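Teaching a handover by remote control – thumb closes too late

Posted by Remzi Aksoy, 03/04/2023

I'm driving a robot hand with a glove to show it how to take flat things from a person, starting with cards.

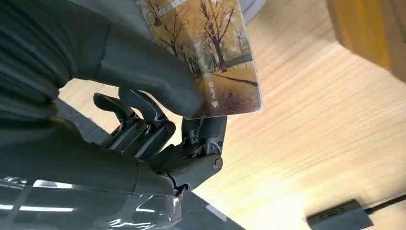 After 16 demos the copied motion reaches fine, but the thumb closes late. More demos, or slower ones?

Aslı Ateş

Slower, and hold still for 2 seconds before you close. The policy can't tell your waiting from your hesitating. Throw out any demo where you corrected the grip halfway.

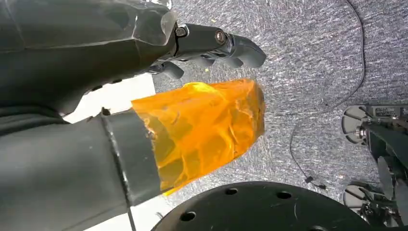

Check your glove calibration first. Mine drifted all through September and I blamed the training. Also look at what else the camera sees – a bright orange thing under the fingers, or a black cable across the carpet, can end up as part of what it learns. Keep those the same or move them around on purpose.

For the handover, have the other person keep holding until the thumb is down.

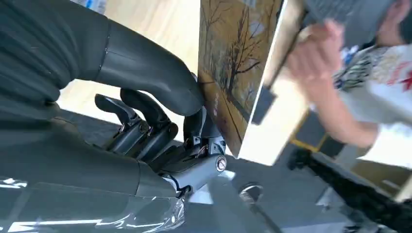 Plirneo

Just record more. We did 1000 on ours and the late thumb went away. No idea which ones helped.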